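Stand: Juni. Diese Datei gehört zum Verzeichnis `greifer/handgefuehrt` und ist vor jeder Änderung an den Geräten zu lesen.

# Handgeführte Greifer, Messplatz Roldale – Einrichtung und Pflege

## Geltungsbereich

Das Dokument beschreibt Aufbau, Kalibrierung und Instandhaltung des Greiferpaars am Messplatz Roldale. Für die stationäre Zelle Elham gilt eine eigene Anleitung. Fachlich verantwortlich ist Rehema Kaijage; Abweichungen von den Vorgaben bedürfen ihrer Zustimmung.

## Bestandteile

| Baugruppe | Bezeichnung | Wechselteil |
|---|---|---|
| Gehäuse | Andutcombe G, grau | nein |
| Fingerpolster | Andutcombe P, schwarz | ja |
| Markerwürfel | Okoth W, weiß | ja |
| Kamera mit Fischaugenobjektiv | am Gehäuse verschraubt | nur durch die Werkstatt |

Polster und Würfel werden paarweise geführt. Ein Würfel, der von einem Greifer auf den anderen versetzt wurde, gilt bis zur erneuten Kalibrierung als nicht freigegeben.

## Einrichtung

1. Beide Greifer einschalten und 54 Minuten auf Betriebstemperatur bringen.
2. Objektiv mit trockenem Mikrofasertuch reinigen. Lösungsmittel sind unzulässig.
3. Sitz des Markerwürfels prüfen. Die Schrauben werden von Hand angezogen, anschließend eine Vierteldrehung mit dem Schlüssel.
4. Kalibrierlauf starten:

```
greifer-kalib --platz roldale --geraet links
greifer-kalib --platz roldale --geraet rechts
```

5. Protokoll unter `protokolle/` ablegen und im Gerätebuch gegenzeichnen.

Der Kalibrierlauf nimmt je Gerät 1.241 Einzelbilder auf. Bricht er vorher ab, ist er vollständig zu wiederholen – Teilprotokolle werden nicht zusammengeführt.

Das Bildfeld der Kamera ist kreisförmig und zu den Ecken hin schwarz. Das Fingerpolster muss im unteren Bildbereich erkennbar sein. Für die Lagebestimmung des zweiten Greifers wird mindestens eine Markerfläche des Würfels benötigt; zwei sichtbare Flächen sind vorzuziehen.

## Regelmäßige Pflege

- **Fingerpolster:** Sichtprüfung vor jedem Einsatz, Austausch nach rund 1.534 Greifvorgängen oder bei Rissen am Rand. Die Kerbe in der Mitte ist frei von Kleberesten zu halten.
- **Markerwürfel:** Druckflächen nicht abwischen, nur abblasen. Verkratzte Flächen werden ersetzt, nicht überklebt.
- **Gehäuse:** Schlitze mit weichem Pinsel säubern. Druckluft darf hier nicht verwendet werden.
- **Kabel und Tragegurt:** Zugentlastung monatlich prüfen.

## Bekannte Störungen

**Würfel wird nicht erkannt.** Häufigste Ursache sind Spiegelungen der Deckenleuchten. Greifer um die Längsachse drehen und die Erkennung erneut auslösen. Bleibt der Fehler bestehen, ist der Würfel zu tauschen.

**Backen schließen ungleichmäßig.** Polster abnehmen, Auflagefläche reinigen, neu einsetzen. Nach dem Polsterwechsel genügt der verkürzte Lauf mit der Option `--kurz`.

**Meldung `E-2144`.** Der Speicher des Geräts ist belegt. Protokolle sichern, danach das Gerät neu starten. Die Meldung hat keinen Einfluss auf eine bereits abgeschlossene Kalibrierung.

## Änderungen und Rückfragen

Änderungen an dieser Datei werden als Vorschlag eingereicht und von Rehema Kaijage freigegeben. Ersatzteile sind unter der jeweiligen Bezeichnung aus der Tabelle anzufordern.

## Ansicht aus der Greiferkamera
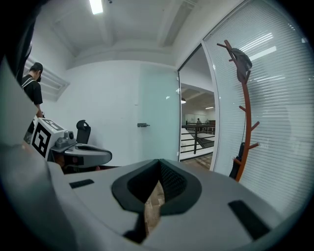 *Abb. 1: Schwarzes Fingerpolster mit Mittelkerbe im Vordergrund, dahinter der zweite Greifer mit Markerwürfel.*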